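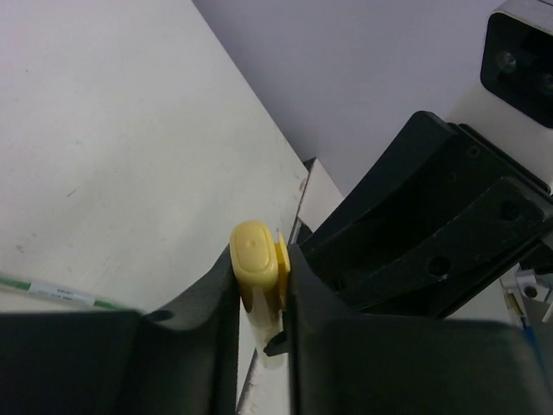
Bench two, an arm holding one of the yellow-capped parts

Porach packing and assembly, floor meeting, January
Notes by Hiyori Nomura (my turn again, so blame me for the spelling)

At the table: Vlasta Hájek, Reiko Hoshino, Sumathi Fernandes, Kazue Ichikawa, me, and most of the early shift. Started at 2:10 because the coffee machine was being slow.

1. Last month's notes
Fine, except Kazue says she never agreed to move her locker. Fixed!

2. How the arms are doing
Reiko gave us the numbers. The arms on bench two handled 1,690 parts in January, and 275 of those had to be picked up or redone by one of us. She was pretty happy with that, and I think a few of us were surprised it wasn't worse. Most of the redos were parts gripped a little crooked, with the side tab turned the wrong way. Sumathi said she can hear it coming now, there's a sort of click, and she's got her hand on the pause button before the light changes. Reiko wants her to write down what she listens for, and Sumathi said she'd try but it's hard to spell a click.

Vlasta asked if the speed is going up. Reiko said no, it stays where it is until the Kudo order ships, and then we talk about it here first. I'm putting that in the notes on purpose.

3. What it means for our jobs
This was the long one. Kazue has been on that bench for 13 years and said it plainly — she likes that her wrists don't ache at night anymore, but she misses having her hands busy, and watching a machine do her job makes the afternoon drag. A lot of nodding at that. She'd rather do two hours of watching and then swap to hand finishing. Vlasta said the same goes for the late shift, where one person ends up at the arms all evening with no one to talk to.

So we agreed to try a swap every two hours, both shifts, with the list on the board by the door. Reiko will draw it up and Sumathi will check that it's fair (she will, too, you've all seen her with the vacation calendar).

On pay: the people who've done the Drillosstead training want to know if it counts toward the next grade. Reiko didn't have an answer. She's asking upstairs and will bring one to the next meeting, yes or no. Vlasta wanted it noted that he's asked twice already. Noted, Vlasta!

4. Training
Four more places are open on the Drillosstead course. Kazue put her name down, which got a little cheer. I'm going too. It's on work time and lunch is covered.

5. Housekeeping
Labels on the cables: please leave them on, even when they get grubby. Wipe down the white tabletop at the end of each shift, both sides. The box of spare parts for the Kornovow order is on shelf 642, so please stop storing your mugs there.

6. Anything else
Vlasta asked for a stool at bench two with a proper back. Everybody wants the stool. Reiko will order two.

To do
Reiko: swap list, pay grade answer, stools
Sumathi: check the list, write up the click
Kazue and Hiyori: sign the course forms
Vlasta: tell the late shift about the swaps

Finished at 3:05. Next meeting same room, and Kazue is bringing the plum cake.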